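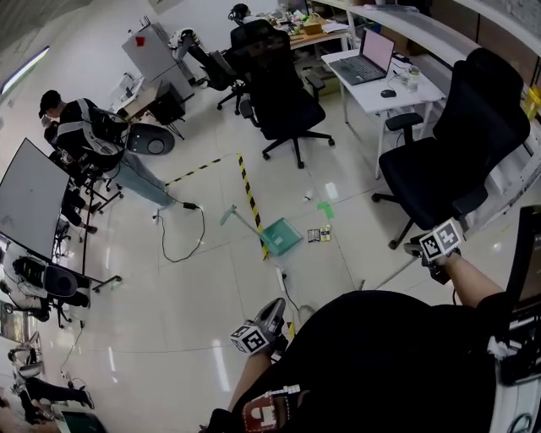 Floor Care Assistant, Part Time
Purklow Workspaces, Kiro Building
Posted December 2, 2024

Purklow runs shared work halls with tiled floors. We are hiring a floor care assistant for the Kiro Building, 26 hours a week, starting in December. The position reports to Konrad Urbańczyk, site manager.

The work

The assistant keeps the hall floors free of litter and trip hazards while tenants are working. Most of the job is spot cleaning: wrappers, small packets, tape scraps and similar light debris, picked up with a long-handled dustpan. Full machine washing is done at night by Nultine and is not part of this position.

Duties

Walk each assigned zone on the posted schedule and clear loose litter.
Pick up unopened packets and place them in the found items bin. Opened packets go in the trash.
Leave floor markings in place. Yellow-and-black striped tape marks a zone boundary. Small squares of colored tape are position marks set by tenants and must not be lifted, even when they look like scraps. If a mark is peeling, report it to the desk.
Do not unplug, coil or move tenant power cables. If a loose cable crosses a walkway, tell the tenant first, then log it.
Sweep around rolling chairs, carts and whiteboard stands. They may be moved if the wheels are unlocked and nothing is stored on them. Return each one to its original position.
Empty and rinse dustpans at the end of the shift and hang them by the handle.
Enter completed rounds in the Badawi log on the wall tablet.

Conditions

The largest hall is 2000 square feet. Tenants stand, kneel and sit on the floor during their work, so the assistant must be able to clean close to people without interrupting them. The job involves walking, bending and lifting up to 33 pounds. Closed shoes with non-slip soles are required. Gloves and tools are supplied.

Requirements

Experience in cleaning, stocking or warehouse work is useful but not required. Applicants must be able to read written instructions in English and keep a simple log. Training takes place on site and is paid at the full rate. A one-time shoe allowance of $200 is paid after the first month.

How to apply

Send a short work history and the hours you are available to Konrad Urbańczyk, or leave it at the Kiro Building front desk in an envelope marked "Floor Care". Applicants selected for a trial shift will be contacted by phone. The trial shift is paid.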